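Hand-held gripper (workplace automation)

A wiki entry from the Timora shop-floor pages. Last edited 2020-06-20.
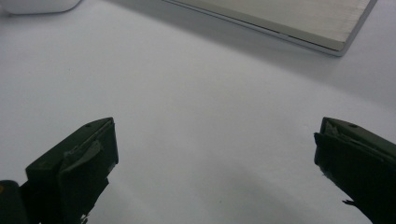 Two dark green gripper fingers with gray pads, open over a white table.

A hand-held gripper is a pair of robot fingers on a tool that a person carries, so the worker does a job the usual way and the recording of it teaches a robot arm later. I'm writing this entry because I used one for most of a year at the Rakov returns center, and the old version read like a parts catalog.

Background

Rakov takes in used office gear, checks it and sends it back out. When I started, the whole thing was hands and carts. The Falodis arms came in October, 4 of them, and they were pretty hopeless with anything thin and flat lying on a table (try picking up a closed laptop with two fingers and you'll see why!). So a few of us were moved off the benches to record the moves with the hand-held version.

The fingers

They're chunky, dark and set facing each other. The inner faces carry gray pads, and the pads are what wear. Edges peel, the material creases up where it folds over the tip, and little ragged bits start sticking out at the side. We argued a lot over when to change them. I liked mine a bit worn in, the day lead wanted them fresh every Monday, and the pad drawer was usually empty anyway.

The work itself

One recording is one move: reach, close, lift, set down, open. Our target was 40 a shift per person, on top of regular bench work. My best week came to 558 with overtime and a lot of coffee. You learn to slow down near the table, and you stop using your other hand to help, which took me forever. I still catch myself doing it at home with the dishes.

What changed for people

The Falodis arms now do most of the flat-item sorting on the late shift. Nine bench jobs turned into something else. Some people went to repair, some to recording, and a couple left before the switch because they didn't care for where it was headed. I don't blame them. Pay for recording started at the bench rate, and it took a long winter of complaining to get it bumped up a grade.

My wrists are better and my shoulder is worse. The tool doesn't feel heavy for ten minutes, but by lunch you know you've been holding it, so ask for the strap if your site has one. The floor is quieter too. I used to talk all day with whoever was across from me, and you don't chat much in the middle of a recording.

Naming

At Rakov everybody says "claw." The Zoëga plant calls it a "picker," and their older pages use that word for the fixed arm as well, so watch out when you read those.

Related entries
Bench rotation at Rakov
Falodis arm, late shift setup
Finger pads: ordering and changing
Zoëga plant glossary
Wrist and shoulder breaks

Contact the page editors | © 2020 Timora | Back to top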